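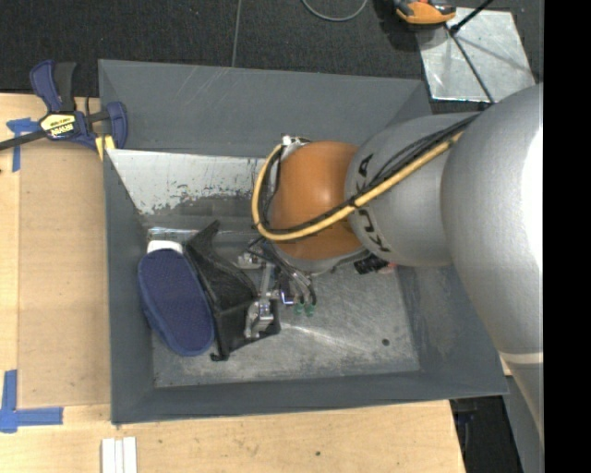
Fumiko Sekiguchi reckons you should read the whole watering section once before you touch a tap, and she's asked me to put that up front, so there it is. She set hers up straight from the box, buried the drip line upside down and had to dig up a bed of perfectly good silverbeet. Read first, dig second!

Section 4: Setting up the Ekero drip timer

I've had an Ekero on my back tap for a few summers now (tomatoes, beans, one sulky lemon tree), and these are the steps I follow every time I put it back out after winter. You'll need the timer, two AA batteries, the filter washer from the small bag, thread tape and a bucket.

1. Run the tap into the bucket for a minute or so. Old garden taps spit out grit when they've sat all winter, and the valve hates grit.

2. Slide the battery tray out from the underside. Pop the batteries in, flat end to the spring, and push the tray back until it clicks. The display blinks 12:00.

3. Sit the filter washer in the inlet, mesh dome facing up towards the tap. Screw the timer on by hand only.

Caution: No pliers, no multigrips. The collar is plastic and it'll crack on the third or fourth thread, usually on the side you can't see.

4. Hold SET until the hour flashes. Change it with the plus button, tap SET again for the minutes, then leave it alone for ten seconds and it saves itself. It's a 24-hour clock, so 6 pm is 18:00. I got that wrong my first year and watered at dawn for a month without noticing.

5. Press PROG and choose a start time and a run time. I run mine at 19:00 for 20 minutes in the warm months. Sandy soil might want two shorter goes — mine's clay, so one long soak is plenty.

6. Connect the pressure reducer, then the poly pipe. The arrow on the reducer points away from the tap.

Note: If you're joining on to older Verschueren pipe, warm the end in a mug of hot water first. It's a touch narrower and you'll be there all arvo otherwise.

7. Lay the drip line with the little holes facing the sky, peg it every 50 cm, and leave the far end open for now.

8. Press MANUAL and let water run out the open end until it's clear. Turn it off, fold the end over and slip the figure-eight clip on.

9. Press MANUAL again and walk the full length. A weepy join usually wants pushing in a bit further. A proper jet means there's a nick in the pipe, so cut it out and put in a joiner.

Rain delay

Hold the cloud button to skip 24, 48 or 72 hours. It goes back to your program by itself afterwards, which I love, as I'd never remember.

Packing up for winter

Take the timer off before the first frost, tip it upside down over the sink and give it a shake. Batteries out! Mine lives in an ice cream container on the laundry shelf with the spare washers and the clips. Leave the drip line where it is, just open the far end so it can drain. Mulch over the top if you've got any left.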